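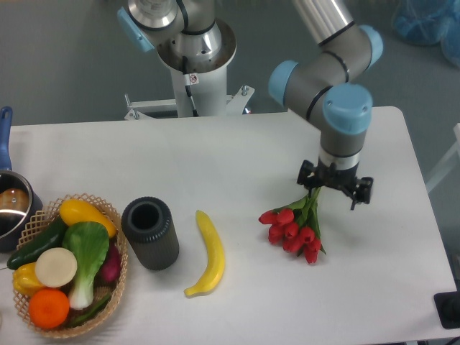

The Fenoveck Open Day is a yearly public event held in July at the Fenoveck automation workshop in the town of Orton, where visitors may watch robot arms at work on ordinary household tasks and talk with the people who program them. It began as an evening for the families of the staff and has grown, over the years, into one of the better-liked fixtures of the Orton summer. The best-known part of the day is the table demonstration, in which an arm handles the kind of things one might find in any kitchen or front room, such as a bunch of artificial red tulips, a yellow banana, a saucepan with a blue handle or a woven basket filled with make-believe vegetables. Regular visitors tend to call the whole event "the Tulips" for this reason, and the name has turned up on more than one hand-painted sign along the road from the station.

Background

Fenoveck started out repairing packing machinery for the farms and canneries near Orton, and only later turned to robot arms. The workshop stands on Witkowska Street, in a long brick building that was once a seed warehouse, and older residents still give directions to it by that name. When the company took on its first household handling project, known as Drimum, there was a good deal of curiosity in the town about what was going on behind the big doors, and the first open evening was arranged largely to satisfy it. A total of 476 people signed the guest book that year, which was far more than the tea urn had been prepared for.

Attendance has since risen to some 4000 in a good summer. The yard is given over to food stands and a plant sale, while the demonstrations themselves stay indoors, where the light is steady and the floor is level.

The table demonstration

The table demonstration runs all through the day and is repeated at a gentle pace, so that people who come in halfway through need only wait a little while to see it from the start. A member of the staff stands to one side and talks the visitors through what the arm is being asked to do, usually taking questions as they come. Children are invited to the front, and a low bench is set out for them.

Flowers hold a special place in the program. A bouquet is an awkward thing to pick up, with its stems bunched together, its leaves going every which way and most of its weight up at the blooms, and the guides are fond of asking visitors where they would take hold of it themselves. The answers vary a great deal! Some people would grasp it low down, others just under the flowers, and the talk that follows is for many the most enjoyable part of the visit, touching as it does on how much we all know with our hands without ever having put it into words. 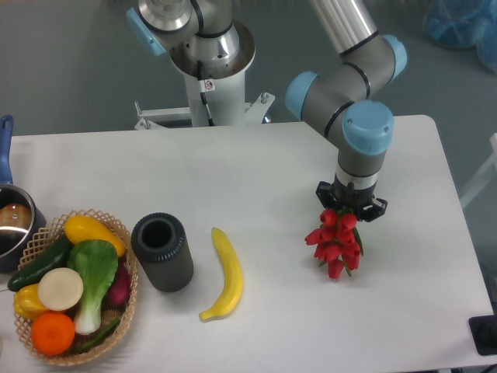

Fruit and vegetables make up the other half of the program, and here too artificial ones are used, as real ones bruise and have to be replaced so often on a warm afternoon. The guides explain that a long, curved thing and a round thing call for different approaches, and that a grip well suited to the one may be of little help with the other. Those who would like to hear more can stay for the longer talk at 2 in the afternoon, given in the upstairs room, which goes into the planning of movements and the setting of grip force in a good deal more detail but is still meant for people with no training in the subject.

Visiting

The doors open at 10 in the morning. Admission is free, and there is no need to book except for the longer talk, for which a list is kept at the front desk. The ground floor can be reached without steps. Parking on Witkowska Street is limited on the day, and most visitors walk over from the station, a pleasant stroll along the canal with plenty of shade.

School groups are received on a separate morning earlier in the same week, when the demonstrations are shortened and more time is left for questions. Drawings made by the pupils afterward are hung in the entrance hall for the open day itself, and a fair number of grown visitors come back chiefly to look for their own, which the workshop has kept in folders going back to the very first year.

See also

Drimum
Orton summer events
Witkowska Street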